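4 min read

3.2 Pay and rest days

We were thrilled by how openly people talked! Of the 13 live-in domestic workers we met in Rilport, eight had no fixed day off, and most had never seen a written contract. Saturday evening calls - often after the dishes - gave us our richest material on unpaid hours.
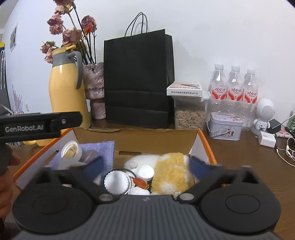

Figure 2. Open cardboard box on a dark brown table.

3.3 Debts to recruiters

Fees owed to agents came up again and again, and they deserve a study of their own.

Comments

Lovely Sarmiento: My aunt worked like this in Umali. Thank you for asking about rest days!

Ramil Galang: Will the interview guide be shared?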